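Kumbridge Walks, Gallery 93: The Big Gray Plaza

Text by Veronika Lakatos. Route suggested by Dennis Hartley, who owes me a pair of shoes.

Every town has a place that was drawn by somebody with a very long ruler. Ours is the plaza at the Nernow offices, a stretch of concrete so generous that you can see the person you're meeting a full five minutes before you have to think of something to say to them. I have crossed it for years with my head down, usually late. In June I went over to look at it properly, as part of our slow and stubborn project to cover every paved open space in Kumbridge, including the ones people don't write in to ask for.

The weather was on the plaza's side. Pale concrete in full sun has a certain glamour, provided you brought a hat. I did not bring a hat.
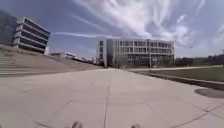

Slabs, joints, more slabs. The banded building on the left looks like a stack of trays, and the long shallow steps in front of it could seat most of the town.

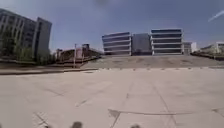 The little reddish-brown markers run along the foot of the slope in a very orderly line. I'm fond of them. They are the closest thing to a splash of color at ground level.

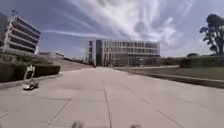 A hedge with a flat top you could rest a ruler on, and some excellent wispy clouds over the offices.

I asked Miklós Szilágyi, who worked in one of the buildings for most of his career, what the plaza was like on an ordinary lunch hour. "Bright," he said, and then, after some thought, "windy." He did allow that the steps were good for eating a sandwich if you got there before the sun moved and if you kept a hand on the sandwich.

Réka Vida, who reads these pages before they go up and removes my worst jokes, thinks I'm being unfair. She learned to ride a bike on the plaza and maintains that there is no better surface in town for it, with nothing to hit and a long way to go before you'd hit it. I take her point. Large, flat and out of the way is a fair description of a good place to fall off something.

Getting there: take the 63 bus to Szabó Street and walk toward the tallest thing you can see. Water and a hat are wise in summer. For coffee, you'll need to go back to Szabó Street.

Next up is Gallery 94, the parking lot behind the old Busitstead works, with text by Ákos Bognár. He asked for it specifically.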